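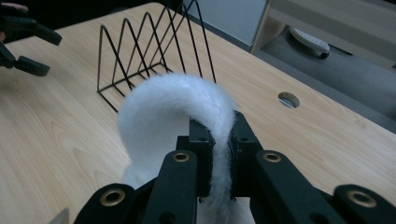

Ticket: Skokard trailer plays with no sound after the first few seconds

Status: Solved
Opened: Apr 23, 2025
Product: Skundix player, film section
Priority: 2

What was reported

Hello! First off, I love this site and I've been counting down to the second Skokard trailer ever since the poster with the flooded corridor went up, so you can imagine the noise I made when it landed this morning. Sadly mine was the only noise. The studio logo has sound, the first line of dialogue has sound, then everything drops out and stays out until the title card. The picture is lovely and sharp the whole way through. I've tried the Kenance teaser on the same page and that one is fine from start to finish.

Laptop, wired headphones, browser up to date. Happy to try anything!

Reply from support

Thanks for such a clear report, and what a trailer to get stuck on! Could you try these and tell us what happens after each one?

Click the cog in the player and change Audio from "Auto" to "Stereo".
Reload the page and play from the beginning, without skipping ahead.
If it's still silent, switch the picture quality down one step and play it again.

Please also send the error code if you see one. It sits in the bottom corner of the player in very small grey type.

Update from reporter

Right, I've been through the lot. Stereo on its own did nothing. Reloading did nothing. Dropping the quality brought the sound back straight away, and oh my word, the music! That low hum when the airlock opens! I went back to the top quality to check and it went silent again at the same spot. The code is 3000.

Update from support

That's brilliant, thank you, the code was exactly what we needed. 3000 means the player has asked for a sound track and been handed an empty one. We've had 4 tickets with it today, all for Skokard and all at the highest quality.

We've looked at the files. The trailer came over from the Tapia press page in two versions, and the larger one has surround sound that our converter only half read. It kept the opening and left the rest blank. The Kenance teaser was stereo to begin with, so it went through with no trouble.

Fix

We've made the top quality version again using the stereo track and put it live. Old copies can hang about in the browser for up to 48 hours, so if you still get silence, clear the stored files for our site and reload. Your watch list won't be touched.

Proper surround sound for trailers is on our list for September, and we're really looking forward to that one.

Update from reporter

Cleared, reloaded, watched it all the way through with full sound at full quality. Then watched it again. Did you catch the voice under the title card? I'm nearly sure it's the captain from the first film, played backwards, and I'd never have heard it without headphones. Off to the comments to see if anyone else has spotted it. Thanks so much, all of you!

Closing note

Marked as solved. The other tickets with code 3000 have been linked to this one and given the same steps. The converter now stops and flags any trailer with a part-empty sound track before it goes on the page.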